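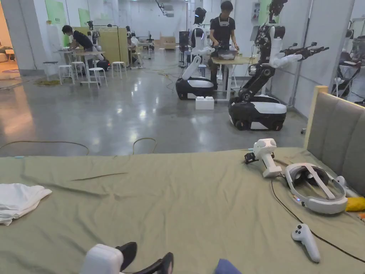 Do riders need a separate timing chip for each stage of the enduro?

One chip covers the whole race. It goes on the lower left fork leg before the first stage and stays there until the rider hands it in at the finish tent.

Timing notebook, Nunusville enduro and downhill
August 28, 2026
Entry by Marlene Honorato. Bench work with Apolinar Barrera, phone help from Refugio Meléndez.

Putting the question above at the top because three riders have emailed it this week and whoever opens this notebook next will get it too. Elínborg Hafstein is adding it to the rider sheet.

Chip check

All 139 chips out of the tub and across the test mat. Two dead, one slow to wake. The slow one read fine on the second pass and then fine every time after, so I put it in the spares bag with green tape on it. Use it only if we run out. The dead ones are in the envelope marked RETURN, and please don't put them back in the tub. That happened in December and we gave a dead chip to a junior who then had no time on her first two stages.

Chip numbers go by what is printed on the case. The start list from registration still has the old numbering for the last page of entries. Melquiades Nava is fixing that at his end. I have not touched our copy and will wait for his file.

Straps: the new ones are longer and stiffer. They hold well on a thick fork leg. On the kids' bikes the tail sticks out far enough to rub the spokes, so trim after fitting, not before. Apolinar cut one short before fitting and it would not close.

Start beam, stage one

The beam at the top of Nundora was giving double starts at the last practice. Refugio thought it was the rear wheel breaking the beam after the front. I set both posts up on the bench at the height we use on the hill and rolled a bike through by hand, slow and then fast. Slow roll gave doubles most of the time. Fast roll gave none. So he is right, and riders creeping off the line are what sets it off.

Changed the lockout on the box from the old setting to 1000 milliseconds. Rolled the bike through again at a crawl and still got one double, when Apolinar stopped halfway with the frame in the beam. Nobody is going to stop halfway in a race start, but somebody might rock back and forth waiting for the count. Two things to do about it:

Move the beam one bike length down from the start board, so riders are moving when they reach it.
Ask the starter to keep front wheels behind the board until the count is over.

I would rather do both than make the lockout any longer. With short gaps in the kids' race a long lockout could swallow a real start.

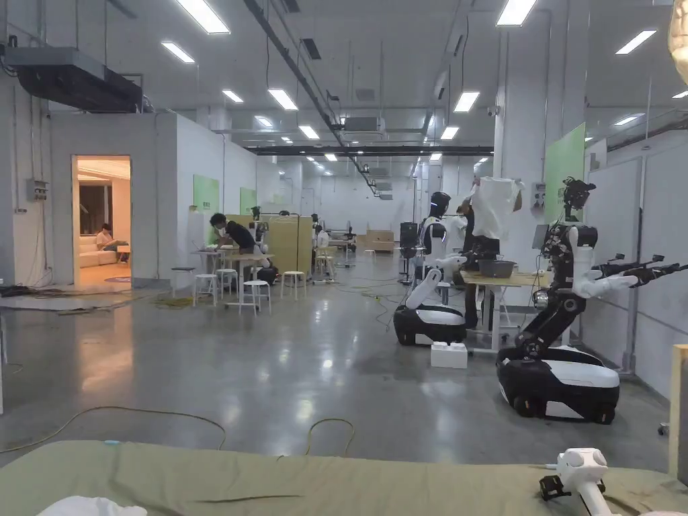 The hall, looking toward the back.

Finish loop

The Tseng box is the one with the dented corner. It has the newer software and it is the one I want at the finish. The other box can go to the end of stage three, where riders come through one at a time and there is less to go wrong.

Laid the loop wire out flat and measured resistance end to end. Steady while it was still, jumping when I bent it near the plug. Cut back the first bit of cable and put on a new plug. Steady now, bent or straight. Old plug had green corrosion on one pin, so I opened the plugs on the other loops too. Those were clean. Put a little grease on all of them.

Ran chips over the repaired loop in batches with the laptop logging. 531 passes, 531 reads. Most of those were single chips at walking pace, which is easy. The bunched passes (four chips tied to a broom handle) all came through as well, though the order was wrong twice. That matters for the downhill final only if two riders cross together, and they won't with the start gap we use. It does matter for Midodance, which is side by side.

Midodance

For anyone new: Midodance is the dual slalom course below the parking field, two lanes, short. We have never been happy with chips there. The gap at the line is often smaller than the chip order can be trusted for, see above.

Plan is photocells, one per lane, with the chips kept only to show who was in which lane. Apolinar has wired the two cells to a single input box and it works on the bench. I blocked left, then right, then both, and the lanes came out the right way around each time. Still needs a long cable test. The run from the line to the timing tent was 56 meters last time and the cable we have on the reel has been spliced twice. If it drops signal we buy a new length and stop splicing.

Refugio wants to know who calls a dead heat. I don't think that belongs to timing. We print what the cells give us and the race director decides. Asked Elínborg to get that in writing before the riders' meeting.

Clocks

Synced both boxes and the start clock to the same source and left them running on battery overnight. Start clock had drifted the most by morning but was still inside what we allow for a day's racing. I will sync again at the venue at breakfast and once more at the lunch break, and write the offset in this book both times. Last year the lunch one was skipped and we had no way to say how far off the afternoon was.

Batteries: the small gray one does not hold. It showed full and then was flat well before the others. Recycle it. The rest are charged and labeled with tape on the lid.
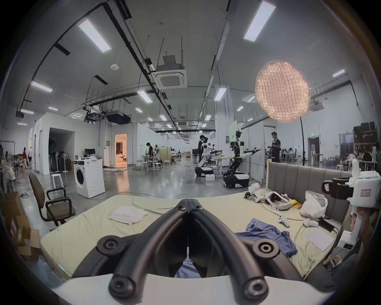 Still open

Registration file with the corrected chip numbers (Melquiades).

Cable test on the long reel. Apolinar and I will do it outdoors.

Radios. We have enough handsets but one charger has gone missing. Check the trailer, the box under the canopy weights.

Results printer is jamming on the second page of anything. Single pages are fine. I cleaned the rollers and it made little difference. If it keeps doing it, print the classes one by one.

Stage two finish: the landowner has put a new fence where our tent used to stand. Refugio will walk up and find another flat spot with a clear view of the last corner. Loop position can stay where it was, the tent only has to be within cable reach.

Spare start board needs paint. Not urgent.

Next entry after the cable test.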